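Week 4 handout – Limits, fits and tolerance stacks
Unit convenor: Areeba Bajwa. Workshop notes revised by F. Dimitriou in March.

Read sections 4.1 to 4.3 before the tutorial. Symbols follow the week 3 sheet: D for hole diameter, d for shaft diameter, T for tolerance width. All dimensions are in millimetres unless marked otherwise.
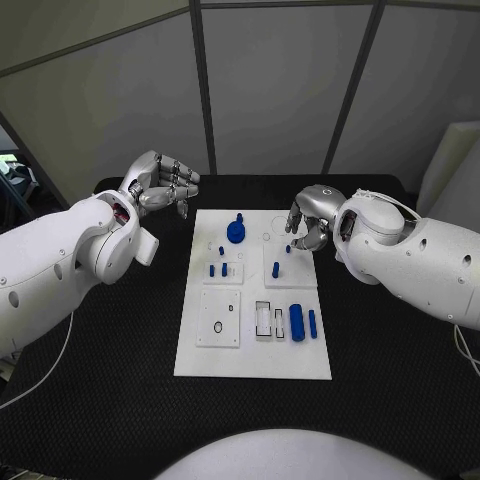
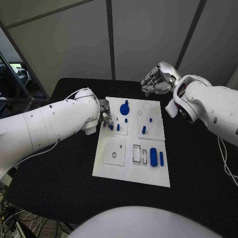
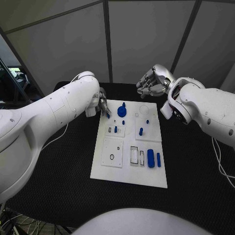 ## 4.1 Terms

**Basic size.** The size from which the limits are derived. Hole and shaft in a given fit share one basic size.

**Deviation.** The algebraic difference between a limit and the basic size. Upper and lower deviations are written ES and EI for holes, es and ei for shafts.

**Tolerance.** The difference between the upper and lower limits. Always positive, never signed.

**Allowance.** The intended difference between the maximum material limits of the two parts. Students regularly confuse this with tolerance – see the marker's comments on last year's assignment.

## 4.2 Classes of fit

| Class | Condition | Result |
|---|---|---|
| Clearance | D min > d max | Gap at every combination of sizes |
| Transition | Zones overlap | Gap or interference, depending on the pair |
| Interference | D max < d min | Overlap at every combination of sizes |

In the hole-basis system the hole has EI = 0 and the shaft is varied to obtain the fit. This is the usual choice where holes are finished with fixed-size reamers. The shaft-basis system is used when bar stock is bought to size and several components must seat on one diameter.

Worked case: hole 30.000 to 30.021, shaft 29.980 to 29.993.

- Minimum clearance = 30.000 – 29.993 = 0.007
- Maximum clearance = 30.021 – 29.980 = 0.041
- Sum of tolerances = 0.021 + 0.013 = 0.034

The last figure should equal the spread between the two clearances. Use it as a check.

## 4.3 Chamfer and alignment

A fit that is correct on paper can still jam on entry. With a lateral offset, the peg touches the rim of the hole before it enters; with an angular error, it may bear on two opposite points once inside. Two-point contact combined with high friction gives wedging, and more axial force will not clear it.

A lead-in chamfer on either part widens the permitted lateral offset by the radial width of the chamfer. If both parts are chamfered, add the widths. The chamfer has no effect on the clearance further down the bore.

## 4.4 Stacks

For a linear chain of n parts, the worst-case tolerance is the arithmetic sum of the individual tolerances. The root-sum-square estimate is smaller and assumes independent, centred, approximately normal variation. Neither assumption should be taken for granted with moulded parts from a single cavity.

The Adska hinge data (374 assemblies, on the unit page) show a clear mean shift. Compute both estimates, then comment on which one the shift invalidates.

## Tutorial problems

1. Find the limits of clearance for hole 30.000 to 30.033 and shaft 29.959 to 29.980.
2. Repeat problem 1 with the shaft tolerance halved and es unchanged.
3. Sketch the tolerance zones for both cases on a common zero line.

Submit to K. Stojanovska by 5 pm on the day before the tutorial. Show units in every line of working.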